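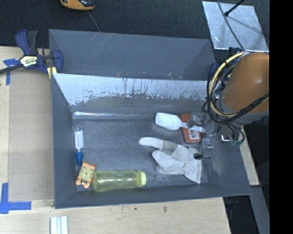
Gray bins, scrapes and worn patch on the inside wall of the front one.

Best way to get old paint and scuffs off gray plastic storage bins?

posted by flonduder_fan

Moving my stuff out of a storage unit by the end of September and I have a whole stack of big gray totes, the Ulloline ones, bought secondhand. Most are fine. A few have worn patches inside, kind of whitish blue, plus dark scrapes and old drips that I can't shift with dish soap. Want to put winter clothes and bedding in them so I care about it coming off on fabric more than how it looks.

Tried so far: hot water and soap, baking soda paste left on overnight, one of those white sponge things. Sponge did a bit. Paste did nothing. My neighbor says acetone but I'm scared it'll melt the plastic. Also do I sand it or is that making it worse?? Would rather not buy new, they want 60 dollars each for that size now.

stondus

Flip one over and look for the recycling mark first. If it's a 2 or a 5 (most totes are) acetone for a quick wipe won't hurt it. If there's no mark or it's a 6 or 7 stay away from acetone, it can go sticky and then you've got a real mess.

What I do, in order:
Rubbing alcohol on a rag, leave the rag lying on the spot ten minutes. Loosens latex paint nicely.
Plastic scraper or an old library card. Not a putty knife, you'll gouge it.
Whatever's left, a citrus cleaner, same deal with the rag.
Wash with dish soap twice, rinse, dry in the shade with the lid off for a full day.

Do it outside or with the window open, and don't mix the cleaners. I mean it. Rinse between.

Dark scrapes are a different thing, could be rubber or metal rubbed off from whatever was in there before. White sponge and patience. If you can catch it with a fingernail then it's a scratch and no cleaner is going to help.

On sanding: I did it once. Started with 300 grit because that's what was in the garage, came out fuzzy, had to go over it again with 800 wet to get it smooth. Took an entire evening for one bin. Works but I wouldn't do a stack of them. And the sanded part picks up dirt faster afterwards.

Chaudhry Surplus Totes

We resell used totes. Stains don't matter. Smell matters. Put your head in it. If it smells like fuel or solvent don't use it for bedding, no amount of washing gets that out, use it for garden stuff. If it smells like nothing then wash and put a old flat sheet in as a liner before the clothes. Done.

Lids matter more than the insides anyway. Check they click on all 4 corners. A warped lid lets damp in and then you have mildew by spring, seen it loads of times.

quilts_and_coffee

just line it. I use cheap pillowcases for the small stuff and a cotton sheet for quilts. Never had anything rub off. Cedar blocks too but don't let them touch wool directly, they left a mark on a sweater of mine. Oh and don't pack anything the day you wash it, check the corners, water sits in there

Comments

flonduder_fan: ok it's a 2 on the bottom! alcohol took most of the drips off one bin. Pale patch is still there but nothing comes off on a white rag so I'm going with the sheet idea. thanks all

moth_hater: vacuum your closet before you put anything back in it in spring. different topic but still

stondus: white rag test is a good one, should of said that. Do it damp as well as dry.

basementdweller: does the citrus stuff leave a smell? Mine did for weeks

stondus: some do. Wash again with soap, leave the lid off longer

quilts_and_coffee: label the short side, not the lid. You will stack them and you won't see the lids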